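Looking after a pair of hand-held grippers, a thread. I keep our set going and people have asked how, so I'll write it down once.
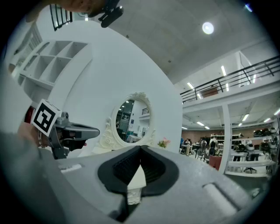

Near gripper with its black jaw pad, second one coming in from the left with the marker cube on top.

1/ We run these in pairs, one for each hand. Call them left and right and label them on the underside. They drift apart in wear quite quickly, and if you swap parts between them without writing it down you will lose a morning finding out which one is off.

2/ The pads go first. Ours have a wide rounded notch with a V in the middle, and the grip lining does all the work. When the texture has gone shiny in the V, change the pad. Don't wait for it to tear.

3/ We log closes. I swap pads at 3,000. Fiachra Quinlan used to run his further than that at Prordale and was happy enough, but he was mostly picking up cardboard. We handle a lot of smooth painted things and the lining matters more.

4/ Always change both pads on a gripper together. One new and one old gives you a jaw that closes slightly to one side, and small objects twist as you lift them.

5/ To get the old pad off, warm it in your hand for a minute, then lift from the outer corner. Do not lever from the bottom of the V. I cracked a finger doing that in May and the spare took ages to come.

6/ Clean the bare finger with a damp cloth, dry it, and leave it. No solvent. Some of our early shells went cloudy where someone had used the wrong wipes, and the plastic underneath felt soft afterwards.

7/ New pad on, press from the centre outwards, then close the jaw on a folded bit of card and leave it shut over lunch. That's the whole job.

8/ Marker cubes next. The printed faces need to be flat, clean and square to the body. Thumbprints are the usual trouble. A dry cloth is enough. If a corner of the print has lifted, reprint the face – don't glue it down, you get a bump and the tracking wobbles.

9/ Check the cube is tight before you check anything else. Hold the gripper body, try to turn the cube with two fingers. If it moves at all, take it off, clean the seat, refit, and calibrate again. Ours sits near the base of the finger so it takes a fair few knocks when people put the thing down on its side.

10/ On that: stop putting them down on their side. There is a stand. Nuria Workneh made it out of offcuts and it works very well.

11/ Calibration. I do 28 poses per gripper. Fewer than that and the far corners of the view come out poor. The wide lens bends everything towards the rim, so you do need poses out there as well as in the middle. It is dull and it takes as long as it takes.

12/ Write the calibration number on the tape under the handle. We are up to 172 now. If the number on the tape and the number in the log don't match, don't record anything until you've found out why.

13/ Lens: blower first, then a lens cloth, in that order. Grit plus cloth equals scratches, and a scratch near the middle means a new lens.

14/ Someone asked about the Trakel pads. I tried 2 sets. They fit, but the notch is a touch narrower and I had to file the shell to get them to seat. Fine if you can't get the others. I went back.

15/ Also asked: do I grease the slide? Very lightly, dry lube only, when it starts to feel notchy. If you can hear it squeak you've left it too long. Keep it well away from the pads. One smear on the lining and the pad is scrap.

16/ Start of day check, as taped to the wall at our place:
pads seated
cube tight
cube faces clean
lens clean
full open, full close, both hands
tape number matches log

17/ Full open, full close should feel the same all the way through. A stiff patch near the end is usually dirt in the slide. A stiff patch in the middle is usually a bent finger, and you'll want to lay it against a straight edge.

18/ Spares I keep in the drawer: pads, one pair of fingers, cube faces already printed, the small screws for the cube. The screws are the ones you'll lose. Casivden sell them in little bags and I order more than I think I need.

19/ I haven't covered the headset because Hunt looks after those here and does it differently from me. Will ask for the strap-washing notes and add them below when I get them.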